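Plundholm Felt Floor Pouffe, Olive Grey

Item 131
In stock at our Flolcombe shop and online
Listed 2018-12-03

I'll say it straight away, I sell a lot of seating and this is the one I took home. I'd gone in to unpack the November delivery, sat down on one for "just a minute" with my tea, and that was my morning gone! So please read the rest knowing that I'm hardly neutral.

The Plundholm is a big round floor pouffe with a wool-mix felt cover and a filling of small foam pieces. I was never a fan of the bead-filled sort. They squeak, they go flat by spring, and if the seam splits you'll be finding little white balls behind the radiator for years (ask me how I know). Foam is heavier, I'll grant you, but it holds its shape and it lets you get up again without a struggle.

What do people use them for? Mostly as a spare seat when the family comes round, or as a footstool, or next to a low bookshelf for bedtime stories. One customer bought 2 for a bay window and then came back for another pair, so she's now got 4 and no sofa. I did ask if she was sure. She was very sure.
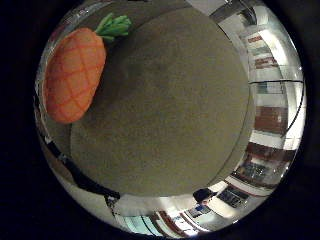
Now, cleaning. The cover comes off with a long zip underneath, and there's an inner bag so the filling stays put while you do it. Cool hand wash, wool detergent, dry it flat. Please don't put it in the tumble dryer, I've seen what comes out and it would fit a cat. For everyday bits and crumbs, a stiff clothes brush is all you need, and always brush the same way or it goes a bit fuzzy.

You will get some bobbling in the first few weeks, as you do with any felt. A cheap jumper shaver sorts it out. The cover was tested to 2000 rubs before we agreed to stock it, which isn't pub-bench tough, so if you've got big dogs who like to dig, have a look at the Zakent canvas version instead. Same size, same filling, much harder to wreck (and a tenner cheaper, though the colours are a bit gloomy if you ask me).

If you're stuck between this and the Takeda cube, it comes down to whether you want to put a tray on it. The cube has a firm flat top and will hold a mug. The Plundholm will not hold a mug. I've tried it more than once and I've got the stain to show for it.

Spare covers are sold separately, and refill bags too, in case you like yours really plump. Delivery is free if you're near enough to Flolcombe for me to drop it off in the van, otherwise it goes by courier in a very large bag. Returns within a month, cover clean please, zip done up.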